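Minutes of the props and furniture meeting — "The Yellow Room", Skjelbred Players

September 29, 2020, back room, start at 6:10 in the evening

**Present:** Arlindo Falcão (chair), Nayara Portela, Daiane Siqueira, Arlindo Quintana (from item 2)
**Excused:** Vanderleia Conceição
**Minutes:** Daiane Siqueira

Because we have two Arlindos, I write them with the family name.

**1. Last minutes**

Accepted with one correction. The rented sofa goes back to Ukton in the morning, not in the evening as I wrote.

**2. Dressing table**

Falcão asked if we keep the white dressing table for the second act or build a smaller one. Portela wants to keep it. The carved mirror is the only thing in our stock that looks expensive from far away, and the audience must believe that the aunt was rich once. Quintana measured the door to the stage: 82 centimeters. He is worried about the carving at the top, where the roses are, when the table goes through. He proposed to carry it sideways with two blankets.

Decided: we keep it. Quintana makes a cover for the mirror before the move.

**3. Things on the table**

The script asks for a book, a box for letters and reading glasses. We have all three. Discussion about the place of the glasses, which was longer than I expected. Portela wants them folded near the mirror, so the actress finds them without looking. Falcão thinks they will fall when the drawer is pulled. We try it both ways on the next rehearsal.

The book stays closed in the whole act. Quintana suggested to glue the pages — not accepted, the book is on loan.

**4. Chairs**

The white chairs in the corner must be sorted. The ones we don't need go to storage at Banance, row 11. Siqueira writes the labels. The blue chair with the white edge stays, it goes well with the table.

**5. Money**

The budget for furniture is 2,000 for the season. Paint from Zutov is already ordered and will be paid from the same line. Conceição has the receipts, so the exact rest will be told next time.

**6. Other**

- The key of the back room was missing again on Sunday. Please put it on the hook.
- Falcão asks that everybody comes 10 minutes earlier on the moving day.
- The old lamp from June is still not repaired. Quintana takes it home.

**Attached to items 2 and 3**
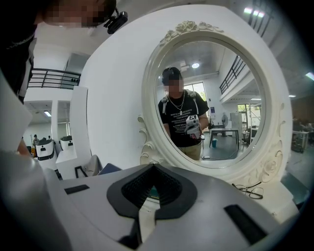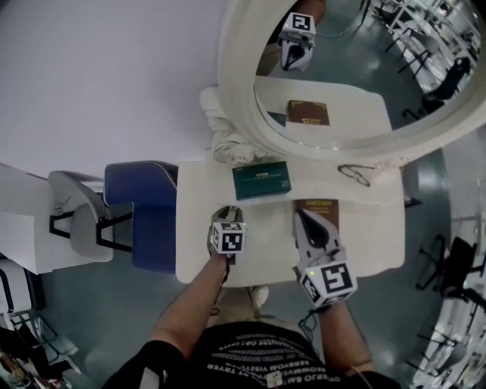 **Question received from Conceição by message, answered in the meeting:**

Who is responsible for the book and the box between the rehearsals?

Portela is responsible. She locks them in the metal cabinet after each rehearsal and puts them back on the table before the next one.

Meeting closed at 7:25. The date of the next one will be sent by Falcão.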